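Home | Talks | Archive | Contact

Setting the Table for Strangers: speaker notes
By Fadwa Samir, September

Good evening, Veststead, and thank you for coming out.

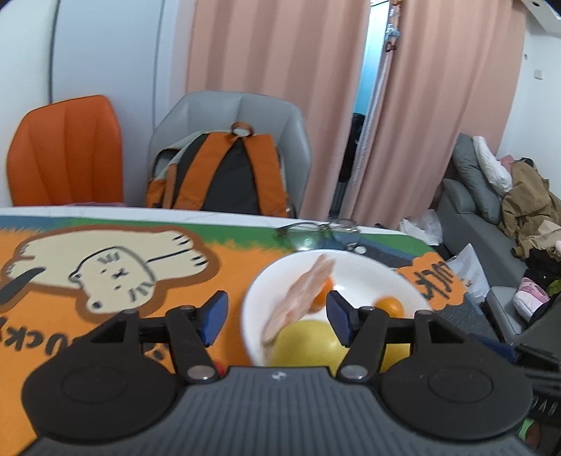
Opening (slow down, let them sit)

Tell them about the first supper in Wandon, when I cooked for 12 and 50 came, and we stretched the lentils with whatever the neighbors carried over — bread mostly, and one enormous jar of pickles.

Middle

Ask who grew up with a good tablecloth that only came out for company. Wait for hands! Then the Belkadi suppers, and why I stopped assigning seats. Skip the budget story if it's past 7:30.

Close

Read the Arnis letter — all of it, even the bit about the soup.

734 views | 12 comments | Share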